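Swap space

Swap space is a chunk of disk that an operating system borrows when it runs short of memory. I look after the Linux machines at Memlow, and swap is the thing I get asked about most, so this entry leans on what I've seen there (with a bit of grumbling, sorry).

How it works

Memory is handed out in small blocks called pages. When things get tight, the kernel picks pages that haven't been touched in a while and writes them to disk, which frees up room for whatever is busy right now. If a program wants one of those pages back, the kernel reads it in again and the program waits. On a fast SSD you may never notice. On an old spinning disk, oh boy, you will!

Swap partition or swap file

You can set aside a whole partition for swap, or you can make an ordinary file and tell the kernel to use that. I used to be a partition person. Then I had to grow one on a server called Civurden, with the root partition sitting right behind it, and I lost a Saturday to moving things around. Swap files are so much easier to resize: turn the old one off, make a bigger one, run mkswap, run swapon, done. Don't forget to set the permissions so only root can read it, and add the line to fstab or it'll be gone after the next reboot. Some filesystems are picky about swap files (Btrfs wants copy-on-write switched off for them), so check yours first.

How much to use

The old rule was twice your RAM, and it made sense when machines were tiny. These days I give a small web server 2 GB and leave it alone. Laptops that hibernate are a different story, because the contents of memory have to fit in there somewhere. Our mail box, Lemik, has never gone past 185 MB of swap in normal use, and I check it more often than I should.

Swappiness 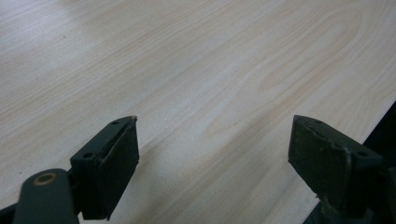
Linux has a setting called swappiness that nudges the kernel toward or away from swapping out program memory. Its usual default is 60. A lower number means the kernel would sooner drop cached file data first. I run our database machine, Sleiman, at 10 and I'm happy with it, but please measure before copying me, your workload isn't mine.

When swap is a problem

Having some swap in use is fine. I've had worried messages about 800 MB sitting in swap on a machine that was running perfectly well; those pages just weren't needed. What you want to watch is the traffic in and out. Run vmstat with a one-second interval and look at the si and so columns. If both stay busy, the machine is thrashing, and you need more RAM or fewer programs. Sleiman once hit 97 percent swap usage in August with both columns going wild, and the culprit was a reporting job I'd started myself and left running in another terminal.

See also: virtual memory, page cache, zram, hibernation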